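Ticket 517: Marker tracking loss on left hand-held gripper during open day demo
Status: Resolved, monitoring
Site: Wirnstead, demo room
Opened: October 17, 2025
Component: Ostetti tracking service, hand-held gripper pair

Summary

During the second visitor session, the pose stream for the left gripper froze repeatedly while the right one kept reporting. Visitors were taking turns with the pair at the white table. Recording continued, but the replay shown on the wall screen jumped each time the left pose came back. The session host restarted the viewer twice with no effect.

Environment

Two hand-held grippers, Cordeiro finger set, soft pads fitted. Wide-angle camera on each unit. Square marker on top of the housing. Tracking service and recorder on the same laptop, wired network. Configuration unchanged from the September rehearsal except for the exposure setting, see below.

Steps to reproduce

Start both grippers and wait for a valid pose on each. Hold the left unit over the table with its marker tilted toward the right. Move it slowly toward the wall under the ceiling lights. The pose drops out partway through the move and stays out until the marker is brought level again.

Log, first session: no dropouts longer than the 13 frame limit.
Log, second session: 97 dropouts over the limit, all on the left unit.

First checks

Swapped the USB cables between the two units. The fault stayed with the left unit. Swapped ports on the laptop, same result. CPU load was normal and the recorder queue was empty, so dropped frames on the host side were ruled out.

Checked the marker print for damage and lifted corners. None found. Wiped it down anyway. Marker ID and edge length in the config match the printed part.

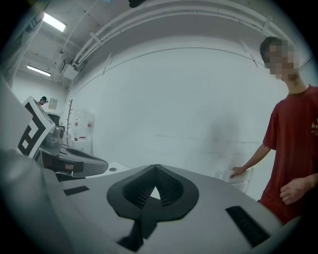 Next suspect was exposure. The rehearsal profile used automatic exposure. For the open day it had been replaced with a fixed value to stop the replay from flickering when people in bright clothing walked past. The fixed value was tuned with the blinds closed. By the second session the blinds were open, and the white squares on the marker were bleeding into the black border at steep angles. The detector then rejected the outline as too thin.

The right unit was held closer to level by most visitors, so its marker stayed readable with the same setting. This accounts for the one-sided failure.

Fix

Lowered the fixed exposure one step on both units and reduced gain to match. Restarted the tracking service. Repeated the tilt test at the table and along the wall. Longest dropout after the change was 141 ms, within tolerance. Third session ran to the end with no freeze reported.

Side issue

The viewer shows the last valid pose with no warning when the stream stops, so the host saw a still gripper and assumed the visitor had paused. Filed separately with Mastamen as a display request: gray out the model when the pose is stale.

Open items

Add a blinds-open exposure check to the pre-demo list.
Save the new profile under its own name and leave the rehearsal profile alone.
Test a matte marker print at the same size.
Recordings from the second session are kept but tagged as bad pose, left. Do not use them for the replay loop.

Ticket stays in monitoring until the next visitor day, then close if the left unit stays under the frame limit.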